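Sosard Reuse Workshop
Progress report to the Wisora Fund, second period

Work covered in this report ran from the end of winter through April. The grant pays for the tool library, the repair sessions and part of the rent on the Macedo Street unit.

Tool library

The library now holds 118 items, all tagged and entered in the loan book. Hand tools go out most. The larger sanders are borrowed less than we expected, and we will not buy more of them. Late returns are still a problem — we have started sending a reminder the day before an item is due.

Repair sessions

We held 26 sessions in this period. Lamps, toasters and chairs made up most of the work. Sewing machine repairs had to stop for three weeks while we waited for parts, and four machines are still on the shelf. Owners have been told.

Spending

Tools and parts came to $992, slightly under budget. Rent was paid on time. The electrical inspection cost more than quoted, and we covered the difference from workshop fees.

Sorting tables

In our last report we said that small donated parts were taking too long to sort. We have moved to covered tables with taped sections, and the paper can be changed when it gets dirty. 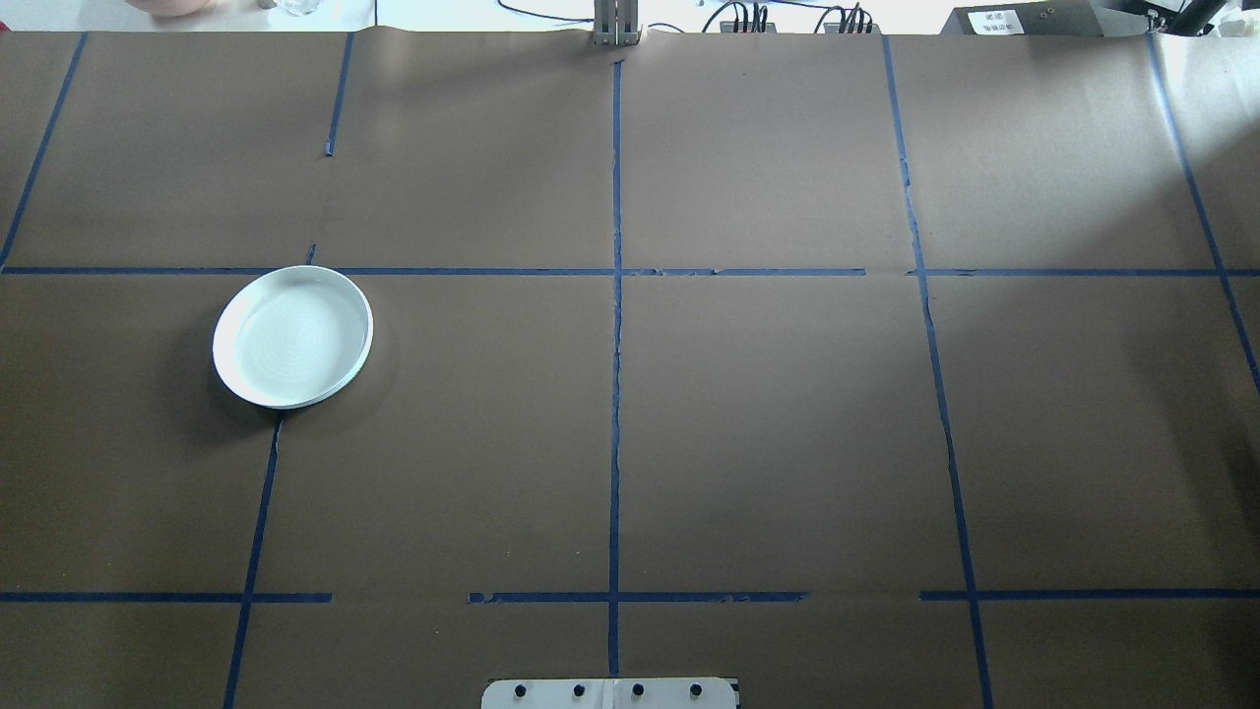 Brown paper and blue tape on a sorting table.

Labels for the sections are still to be agreed with the Gidon branch, so that both sites use the same names.

Next period

We plan to add an evening session, finish the shelving at the back and bring the tool list online. We also ask the Fund to confirm whether unspent tool money can be carried over.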